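Table polish

Last updated: February

Table polish is a general name for products rubbed, wiped or sprayed onto a tabletop to make it shine. The group takes in hard waxes, oils, creams, liquid blends and aerosols. Makers have long claimed that polish "feeds" wood, protects it and makes it last longer. The first of these claims is wrong, the second is partly true, and the third has seldom been tested by anyone who wasn't selling polish.

History

Beeswax was used on furniture for centuries before it was sold in branded tins. Household guides of the period usually told readers to melt it with turpentine at home. The Tenstead company, which began selling a ready-mixed paste in 1891, is often called the first commercial maker. The claim comes from the company's own advertising, and older shop lists mention similar pastes without a brand name. Tenstead also said its recipe had seven ingredients. No full list was ever published, and later tins give only wax, spirit and scent.

Liquid polishes took over much of the trade once they could be sold in bottles. Horkov, a rival firm, promoted its lemon-scented liquid as a natural product made from fruit. The scent was added to a mineral oil base, as it still is in most lemon polishes. Lemon oil in any real amount would be costly and can soften some finishes.

Types

Paste wax leaves a thin, solid film. It takes effort to apply and has to be buffed, but the film stays in place for months under light use. Oil polishes never harden. They give a deep shine for a day or two and then dull as the oil spreads, wears off or picks up dust. Silicone polishes are easy to use and hold their gloss longer, though they can cause small craters in any new varnish applied later.

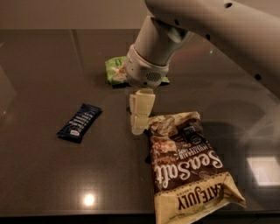 Claims and evidence

The idea that wood needs feeding probably comes from the way a dry, unfinished board darkens when oil is rubbed in. Most tables, however, are sealed with lacquer or varnish, and polish sits on top of that layer. It can't reach the wood unless the finish is cracked or worn through. Cracks in old furniture are more often linked to swings in indoor humidity, which polish does little to control.

A frequently quoted trial by the test house Balaskas compared treated and untreated panels. It reported that waxed panels showed fewer light scratches after 765 rubs with a cloth pad. The result is believable, but the trial used new panels, one brand of wax and no food or drink spills. It is a weak basis for the broad promises printed on cans.

Shine itself is a poor guide to condition. A glossy surface may have a sound finish, a fresh coat of oil or several years of built-up residue.

Related articles

Beeswax
French polish
Gamix (cleaning cloth)
Lemon oil
Varnish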